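Pre-purchase inspection checklist: handheld grippers and work surfaces
Jukwood site, packing room
Filled in by Cecilia Tsikata, May

Marks used: OK, FIX (sort out before we order), ASK (question for the supplier), BUDGET (needs a line in next year's plan)

1. Fingers and tips
Tips square and undamaged: OK
Both fingers match in shape: OK
Screw holes on the upper faces clean and easy to reach: OK
Spare finger set in the quote: ASK

Comment: I love how simple these are. Fingers are the part we'll wear out first, so I'd like two spare sets with every tool, and I want the price of a set on its own. The Firis quote folds them into a "starter kit" and I can't tell what we're paying for.

2. Pinch points
Pinch warning in the operator notes: FIX
Gloves checked against finger gap: OK
Hair and sleeves rule posted at the bench: OK

Comment: Our notes still describe the old suction tool. I've started a new page and it's already better (shorter, too!). It should go out before training, with a copy taped up by the charging shelf.

3. Surfaces the tool will work against

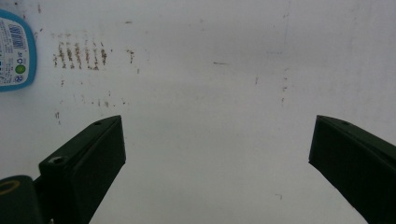 Surface condition is the part of the plan I'd most like us to spend time on, and it costs very little. We've been pricing grippers for months and hardly talked about what they'll be reaching over. A white surface is a great choice for this work, and I'd happily keep it, but it does show everything: the brown specks and short streaks near the product label stand out right away, while the stretch between the two fingers is nearly clean. So I've marked cleaning as FIX and added wipes and a mild cleaner to the budget sheet. If the marks don't lift, we price a replacement and move on.

Surface clean before shift: FIX
Product labels left readable after cleaning: OK
Lighting even, no glare: OK
Replacement surface priced: BUDGET

4. Fasteners and hardware
Screws checked by hand on Monday: OK
Correct driver stored with the tool: FIX
Spare screws and washers on site: BUDGET

Comment: The driver keeps wandering off to the other bench. A bag of mixed screws and washers is $6, so let's buy 4 and stop borrowing from maintenance. Easiest win on the sheet.

5. Power and charging
Charger cable free of cuts: OK
Outlet rated for the full set of chargers: ASK
Charging shelf clear of cardboard: OK

Comment: Lambrechts offered to look at the outlets when they come for the conveyor. Please say yes! If we need a new circuit I want to know before the order goes in, and it would have to come out of the building money.

6. Money and timing
Tool quotes on file: Firis, Flunix
Finger sets, Flunix: $154 per set
Training and setup: around $700
Service plan: ASK

Comment: Flunix is ahead for me right now. They list every part separately and the person on the phone knew the finger sizes without looking them up, which made my afternoon. Firis has the longer warranty, so I've asked them to break out the starter kit before we choose. I'd still plan for one tool first, run it through a full season on the slow line, and hold the money for the second until we've seen how the fingers wear.

Open items before sign-off: new operator page, surface cleaning, driver storage, outlet check, both service plan prices.

Checked by: C. Tsikata
Second check: pending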